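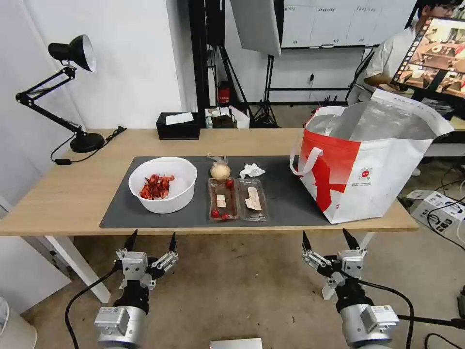
Tarek Rawashdeh
Asked Sun 18 December

Packing order for a foil-lined shopping bag, mixed groceries

I use one insulated bag (white and red, foil lining, loop handles, open top) to carry food between a work table and a fridge in the next building. Walking distance is 196 metres, mostly outdoors. The usual load is small: two clear trays, one with cherry tomatoes and one with a flat, soft item that breaks if tilted, plus one round item in the order of a bread roll or an onion. The bag holds its shape when empty but slumps once the base is loaded on one side.

Two questions.

1. Should the trays go in flat and stacked, or on edge against the foil?
2. Does the round item go in before or after the trays?

The white bowl with the red contents stays on the mat, so leave it out of the calculation. I have tried a cardboard base insert. It helped with the slumping but took up height I need.
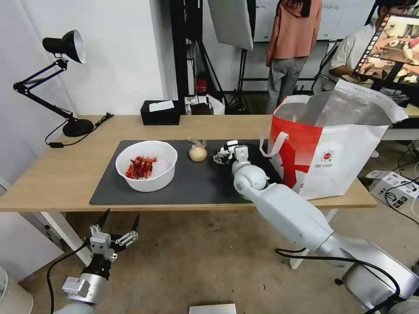 I should add that I load from the left side of the table with the bag standing at the right end, so everything crosses the mat to reach it. Moving the bag to the centre is possible if there is a good reason. The lamp stays where it is – the cord is not long enough for the other side.

2 answers

Answer 1 (accepted)
Posted by Mahasneh

Flat and stacked. A shallow tray on edge puts the whole load on one wall, and a soft slice will slide to the low side before you reach the door.

Order: the tray with the soft item first, flat on the base. Tomatoes on top only if the lower tray has a rigid lid. If it does not, put a piece of stiff card between them, cut to the tray footprint and not to the bag base. Round item last, in the gap at the side. If you put it in first it rolls under a tray corner and the stack sits on an angle.

On slumping: open the bag fully and press the bottom seams out to the corners before loading. Most of these bags are folded flat in storage and the crease across the base is what tips the first tray. I keep mine standing open overnight with a 2,000 g bag of rice in it.

Ice pack, if used, goes against the wall. Under a tray it makes the base uneven.
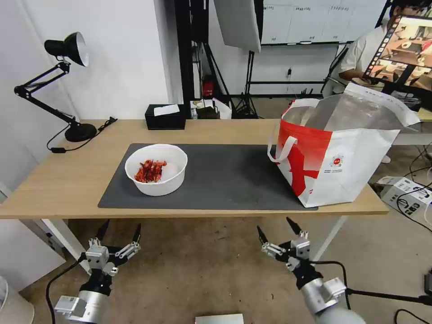

Leave the bag at the right end if you are right-handed. Turn it so the handles fall to the outside, otherwise they drop into the opening as you lower the tray. Fold the top over once and carry by both handles.

Answer 2
Posted by Borkthorpe

just use a plastic tub inside the bag. I got a Roltton one at the hardware store, fits most shopping bags, 60 minutes in the car no colour all over the lining from squashed tomatoes. dont bother with the card

Comment from Tarek Rawashdeh: Tub is too wide for this bag at the base. Card divider works. Thanks.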